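News > Community > Workshops

Ullcombe mending room moves into its new space, and it's already full

The cloth tables are open again! The weekly textile session in Ullcombe has moved out of its old upstairs room and into the big shared workspace at Imora, and the first Tuesday there drew a crowd that filled nearly every chair by mid-morning.

If you never made it up the old stairs, the idea is simple. People bring in fabric they can't bear to throw out – scarves, pillowcases, skirts with a ripped hem, odd lengths from the bottom of a drawer – and spend a couple of hours sorting, folding, cutting or sewing. It costs nothing to come in, and regulars are happy to show a beginner how to fold a slippery scarf so it stays folded, or how to get a knot out of thin cloth without pulling a thread. (Start at the loosest loop and don't tug the ends. It really does work!)

The new room has made a huge difference. There's a large pale table where a whole piece of cloth can be spread out, a long workbench for the messier jobs, and more seating toward the back for anyone who wants to sit and talk over a project. The lighting is so much better than before, and matching a dark blue thread no longer means a trip to the window.

Sorting comes first at every session. Last season the group went through 558 pieces of donated fabric, and 377 of those were in good enough shape to be washed, folded and passed along. The rest went into the scrap bins, where the quilters got hold of them, and a wonderful lap quilt made entirely from those scraps is now on loan to the Zoëga reading room across the street. Do stop and see it if you're nearby, the border alone took six weeks.

Donations are coming in quickly, so a few requests. Clean fabric only, please, and nothing with glue or heavy paint on it. Lightweight cloth in blues and purples is especially welcome right now, as the next group project is a long banner for the Wamirix street fair in May and the background needs plenty of both. Pieces don't have to be ironed – a rumpled bundle is fine, and shaking it out flat on the table is half the fun.

Sessions run from 10 a.m. to 1 p.m. every Tuesday. A beginners' folding and hemming class starts next month with room for 23 people, and sign-up sheets are by the door. 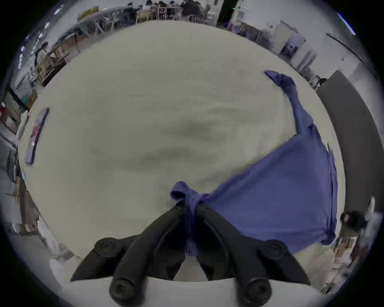
Scissors and pins are provided for the class, but bring your own thread if you want a particular color. Anyone working on the banner can leave their pieces at Imora between sessions, with a name pinned to the bundle.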